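Wischen, Falten, Warten
Eine kleine Bildergalerie zur Frage, ob Maschinen schon im Haushalt mithelfen

2. September 2023

Seit März bekomme ich beinahe jede Woche eine Nachricht, in der mir jemand ein Video schickt: Ein Roboter räumt die Spülmaschine aus, ein Roboter faltet Handtücher, ein Roboter wischt die Theke in irgendeinem Café. Dazu meistens die Frage, ob ich jetzt endlich überzeugt sei. Bin ich nicht. Ich habe lange genug in der Gebäudereinigung und später im Einkauf für Hotelwäschereien gearbeitet, um bei solchen Filmen zuerst auf die Uhr zu schauen und dann auf den Schnitt. Läuft das in Echtzeit? Liegt das Handtuch vorher schon glatt? Wer hat den Teller so hingestellt, dass man ihn greifen kann?

Die Firma Dimach hat im Frühjahr einen Prospekt verschickt, in dem ein zweiarmiges Gerät namens Tema »alle wiederkehrenden Handgriffe in Haus und Laden« übernehmen soll. Alle! Auf Seite 2 steht dann im Kleingedruckten, dass die Textilien »vorsortiert und einzeln zugeführt« werden müssen. Wer schon einmal einen Berg Wäsche vor sich hatte, weiß, was das heißt: Die halbe Arbeit ist erledigt, bevor die Maschine überhaupt anfängt.

Zwei Aufnahmen habe ich für die Galerie herausgesucht. Es geht auf beiden um Dinge, die jeder Mensch nebenbei erledigt und an denen die Technik sich seit Jahren abarbeitet: Flüssigkeit auf eine Fläche bringen, Stoff in Form bringen.

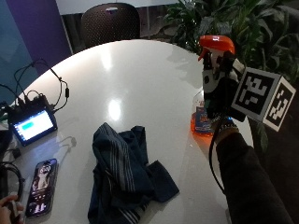

Sprühflasche in der behandschuhten Hand, der Lappenstoff zerknüllt auf dem glänzenden Tisch. Der Würfel auf dem Handrücken trägt schwarz-weiße Muster, nach denen sich eine Lage im Raum bestimmen lässt.

Eine Sprühflasche ist für Maschinen ein gemeiner Gegenstand. Man muss sie halten und gleichzeitig mit einem Finger den Hebel ziehen, und zwar mit genug Kraft, dass etwas herauskommt, aber ohne dass die Flasche in der Hand wegkippt. Ist sie halb leer, liegt der Schwerpunkt anders als bei einer vollen. Dazu kommt der glänzende Tisch: Auf der Platte spiegelt sich das Deckenlicht, und orange spiegelt sich die Flüssigkeit. Ich sehe darin eine Spiegelung und denke nicht weiter darüber nach. Ein Rechner muss erst einmal entscheiden, ob das ein Fleck ist, den er wegwischen soll.

Im Prospekt wird übrigens auf mattem Grau gewischt.

Man kann mir entgegenhalten, dass Handbewegungen inzwischen sehr genau aufgezeichnet werden und die Geräte daraus lernen. Das stimmt wohl. Nur sagt eine genaue Aufzeichnung noch nichts darüber, ob am Ende der Tisch sauber ist. In der Reinigung wird nach Fläche und Zeit abgerechnet, und ich kenne keinen Objektleiter, der einer Maschine 20 Minuten für einen Besprechungstisch zugestehen würde. Eine geübte Kraft hat ihn in der Zeit längst fertig und leert schon die Papierkörbe im Nebenraum.

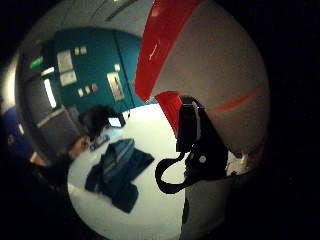
Dunkelblauer Stoff, gefaltet auf dem weißen Tisch, vielleicht eine Jeans. Rundblick aus der Höhe eines Greifwerkzeugs.

Beim Stoff werde ich noch misstrauischer. Ein Karton bleibt ein Karton, egal wo man ihn anfasst. Ein Kleidungsstück sieht nach jedem Anfassen anders aus, und was eben noch Saum war, liegt plötzlich unter einer Falte. Schwerer Stoff wie Denim ist dabei noch gutmütig, er bleibt ungefähr so liegen, wie man ihn hinlegt. Mit Spannbettlaken braucht mir keiner zu kommen.

Auch die Sicht ist so eine Sache. Durch ein derart weites Objektiv biegt sich die Tischkante, bis der Tisch fast rund wirkt, und was weiter hinten auf der Platte steht, verschwimmt zu einem Häufchen. Das lässt sich herausrechnen, sagen die Fachleute. Mag sein — ich würde trotzdem gern sehen, wie das bei schlechtem Licht in einem Wäschekeller klappt.

Bei Pawłowska, einer Wäscherei, mit der ich früher zu tun hatte, stand einmal ein Faltautomat von Ritgate zur Probe. Für flache Handtücher war der schnell, das gebe ich gern zu. Bei Hosen mussten aber 2 Leute daneben stehen, eine zum Einlegen, eine zum Nachfassen, und fast 6 Wochen später ging das Gerät wieder zurück. Gefaltet wurde danach wie vorher, am langen Tisch unter dem Fenster.

Wer mir ein Video schicken möchte, darf das weiterhin tun. Bitte ungeschnitten, mit Ton, und mit dem Wäschekorb im Bild, so wie er aus dem Trockner kommt.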